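エスモント、収納家具の定額レンタル「Deron」の受付を10月に開始
引き出し収納を中心に886点を用意、最短利用期間は5か月

家具の企画・販売を行う株式会社エスモント(以下、エスモント)は、個人および小規模事業者を対象とした収納家具の定額レンタルサービス「Deron(デロン)」の受付を10月に開始します。取り扱うのは、チェスト、サイドボード、書類棚、靴箱などの収納家具と、それに合わせて使う照明や小物です。サービス開始時の取扱点数は886点で、在庫の管理と配送は物流会社のヴォンデッティが担当します。

■サービス開始の背景

エスモントではこれまで、店舗と通信販売で収納家具を販売してきました。購入後のお問い合わせで多いのは、引っ越しに伴う処分や買い替えの相談です。転勤や進学で住まいが変わると、前の部屋に合わせて選んだ棚が新しい部屋の壁幅に収まらない、搬入経路を通らない、といったことが起こります。大型の収納家具は引き取り先を探すのにも手間がかかり、退去日までに処分が間に合わなかったという声も届いていました。

一方で、賃貸住宅に住む方からは、奥行きのある引き出し収納を使いたいが、次の住まいが決まっていないので購入に踏み切れない、という相談を受けてきました。昨年、店舗のある地域に限って家具の貸し出しを試験的に行ったところ、利用された方の多くが引き出し付きの家具を選び、期間の延長を希望する方も見られました。この結果を受けて、対象地域と品目を広げ、Deronとして正式に提供することにしたものです。

■サービスの内容

利用を希望する方は、専用サイトで品目と利用期間を選び、設置する部屋の寸法と搬入経路を入力します。搬入が難しいと判断した場合は、担当者から連絡のうえ、分割して運べる品目や幅の異なる品目を提案します。

利用期間は5か月からで、以後は1か月単位で延長できます。月額料金には、配送、組み立て、設置、返却時の引き取りの費用を含みます。エレベーターのない建物の4階以上への搬入と、クレーン等を使用する作業は別途見積もりとなります。

利用期間の途中で品目を替えたい場合は、9か月目以降であれば、交換にかかる配送費をエスモントが負担します。それより前の交換も受け付けますが、配送費は実費をいただきます。

通常の使用で生じる細かな傷や色の変化については、返却時に費用を請求しません。引き出しの破損、取っ手の紛失、水濡れによる天板の変形などは、状態に応じて修理費をお支払いいただく場合があります。利用中にレールの動きが悪くなった、取っ手が緩んだといった不具合があれば、サイトの受付窓口から写真を添えて連絡いただくことで、部品の送付または訪問修理を行います。
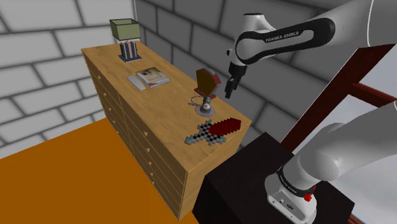

返却された家具は、ヴォンデッティの倉庫に併設した作業場で点検します。点検の項目は、引き出しの開閉、取っ手の固定、背板のゆがみ、脚部のがたつき、においの有無など30項目です。基準を満たしたものは清掃して再び貸し出し、満たさないものは部品を交換するか、再塗装を行います。貸し出しに適さないと判断した家具は、状態を明記したうえで店舗で販売します。

■取り扱い品目

開始時の中心となるのは、エスモントの自社シリーズ「Gentile(ジェンティーレ)」です。Gentileは天板、引き出し、側板を個別に交換できる構造の収納家具で、修理を前提とするレンタルに適していることから、主力品目に選びました。幅と引き出しの段数の組み合わせを選ぶことができ、衣類用の深い引き出しと、文具や書類を入れる浅い引き出しを用意しています。仕上げは明るい木目、中間色の木目、濃色の木目から選べます。

事業者向けには、鍵付きの書類棚と、受付や待合室で使用できる背の低いサイドボードを用意します。複数の品目をまとめて申し込む場合は、仕上げの色をそろえた状態で納品します。事務所の移転に合わせて旧住所から引き取り、新住所へ再設置する作業にも対応します。

■設置にあたってのお願い

引き出し収納は、複数の引き出しを同時に開けると前方に倒れるおそれがあります。Deronで貸し出す背の高い家具には転倒防止具を付属し、設置の際に作業員が取り付け位置を案内します。壁に穴を開けられない住宅では、天井との間に固定する方式の器具、または家具の下に敷く器具を選択できます。小さなお子様のいるご家庭には、引き出しの開きを制限する部品を無償で提供します。

天板に照明器具や家電を置く場合は、品目ごとに定めた耐荷重の範囲でご使用ください。耐荷重は専用サイトの品目ページと、家具の背面に貼付したラベルで確認できます。電源コードが引き出しに挟まらないよう、コードは背面側に通してください。

■店舗での相談受付

専用サイトでの申し込みに加え、エスモントの各店舗でも相談を受け付けます。店舗には幅の異なるチェストを展示し、引き出しの深さや開閉の重さを確かめられるようにします。部屋の間取り図をお持ちいただければ、担当者が配置の案を作成します。毎週金曜日は相談の受付時間を20時まで延長します。相談は無料で、予約のない方も空きがあれば利用できます。

■今後の予定

受付開始後は、利用者への聞き取りをもとに品目の見直しを行います。寝室用の引き出し付きベッドと、玄関に置く幅の狭い収納については、現在、搬入方法と梱包材の検討を進めています。梱包材は繰り返し使用できる布製のものを採用しており、配送時に作業員が回収します。ヴォンデッティとは、返却と新規の配送を同じ便で行うための配車計画についても協議を続けます。

■サービス概要

名称:Deron(デロン)
内容:収納家具および関連品の定額レンタル
受付開始:10月
取扱点数:886点(受付開始時)
最短利用期間:5か月
延長:1か月単位
対象:個人、小規模事業者
申し込み方法:専用サイト、エスモント各店舗
配送・在庫管理:ヴォンデッティ

対象地域、月額料金、各品目の寸法は、受付開始と同時に専用サイトで公開します。

■本件に関するお問い合わせ

株式会社エスモント 広報担当
報道関係の方は、エスモントのウェブサイトにある報道機関用の窓口からご連絡ください。店舗での取材を希望される場合は、希望する店舗名と日時を添えてお申し込みください。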